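How Does a Band Get Ready for a Concert?
A guide for young listeners from the Osirach Music Hall 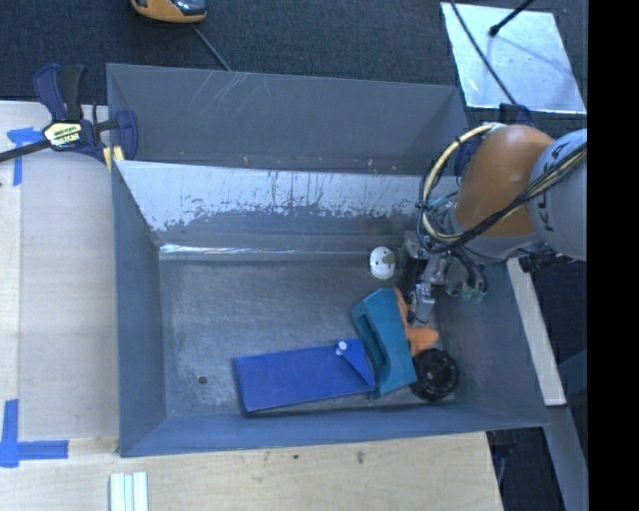
A concert may last only 81 minutes, but the work behind it starts much earlier. Musicians at the Osirach Music Hall arrive at 3 in the afternoon for an evening show.

The first job is setting up. Drums go at the back of the stage, and singers stand near the front. Each microphone is joined by a cable to a mixing desk. The desk is a board with many small sliders, and each slider makes one voice or instrument louder or softer.

Next comes the sound check. The band plays parts of a few songs while the sound engineer listens from the seats. An empty hall sounds different from a full one - people and their coats soak up sound - so the engineer makes more changes after the audience comes in.

What is a set list?
A set list is the order of songs for the night. Many bands begin with a lively song and save a favorite for the end. A copy is often taped to the floor where each player can see it.

What is tuning?
Guitar strings stretch and slip, and this changes their notes. Players turn small pegs to tighten or loosen the strings. They may do this many times in one evening.

Can children come to a concert?
Yes. The Heltmont Family Concerts take place each December. There are 50 seats set aside for school groups, and children under 5 sit with an adult.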